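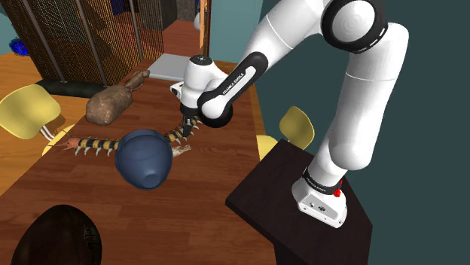 Wilma Jacobs put the matter in one line when the subject came up at a public talk: a machine that can pick up one thing can't yet be said to clear a table. Most people who work on household robots would agree with her, and the gap between the two tasks takes up much of the writing on table clearing.

Table clearing by robot

Table clearing is a household chore used as a test of robot arms. The robot is given a surface with unrelated objects on it and has to remove them, sort them, or move a named object to a named place. It belongs to the wider field of robot manipulation, along with laundry folding, dish loading and shelf stocking. Similar tests are used for shop-floor work, where the chore is usually called bin picking or kitting.

Background

Arms have done repeated work in factories for decades. In most of those jobs the part arrives in a known position and the arm follows a fixed path. A home gives no such help. Toys, dishes, food and sports gear may share one table, and the mix changes from day to day. An arm has to find each object, choose a place to hold it, close its fingers with suitable force, and lift without dragging the neighbors along.

Equipment

A common setup is a single arm fixed to a pedestal beside the table, with a two-finger gripper. The Franka Emika arm is one of those used, both as hardware and as a computer model. Two fingers are enough for a box edge or the body of a narrow toy. They do less well with a football, which may be wider than the gripper can open, or with a smooth bowl that has to be taken by the rim.

A fixed arm can reach only part of a long table. Mounting it on a wheeled base extends the reach, but adds the problem of driving between chairs and stopping in the right spot.

Simulation

Much of the work is done in rendered rooms. A simulated table can be reset in a moment, nothing breaks, and the objects can be swapped between runs. Designers often choose odd combinations on purpose. A toy centipede with a dark blue bowl lying on part of its body is a harder target than the same toy alone, as the gripper must take hold of one object while another rests on it.

The Weluteo trials, run by Ottar Vik and Danica Atanasov, used 3159 simulated tables. Each held a mix of food, toys and containers, and the arm was asked to move one named object. It did so in 2825 cases. In a second round the target was partly covered by something else, and 1027 tables were used. Vik reported that most failures in that round came from the covering object sliding or rolling after the grip was made. Atanasov's notes on the trials list a smaller group in which the arm chose the wrong object altogether.

Results in simulation do not carry over directly to a real room. Friction, soft materials and the weight of a half-full container are hard to model. A plush toy bends in the hand. A real tabletop may be sticky.

Trials in homes and workplaces

Barnen, a maker of nursery furniture, tested an arm at a toy-sorting station in May. The station handled 300 returned toys over the trial. Large, stiff toys gave little trouble. Jointed toys with legs or strings caught on one another, and a worker had to separate them by hand. The company kept the arm for boxed goods and went back to manual sorting for the rest.

Mulligan, which runs rental apartments, looked at a similar system for tidying between guests and did not take it up. Its report, dated Aug 27, 2020, gave speed as the main reason. A cleaner working alone finished a kitchen table before the arm had planned its third grasp.

Measuring success

There is no single agreed score. Some groups count an object as moved if it leaves the table, even if it lands on the floor. Others require it to be set down upright in the right container. Capucine Bouvier has argued for counting human help as well: each time a person steps in, the run should be marked as assisted. Under that rule many published success rates would fall. Ryszard Czarnecka has objected that assistance is normal in any workplace and that the cost of each stop matters more than the number of stops.

Current state

Single-object pickup from an open surface is fairly reliable when the object is stiff and of moderate size. Crowded tables, objects under other objects, and soft or jointed items remain difficult. Full clearing of an ordinary family table, with no person standing by, is still mainly a research goal. Wiping the surface afterward is generally treated as a separate task.

See also

Bin picking
Domestic robot
Grasp planning
Robot simulation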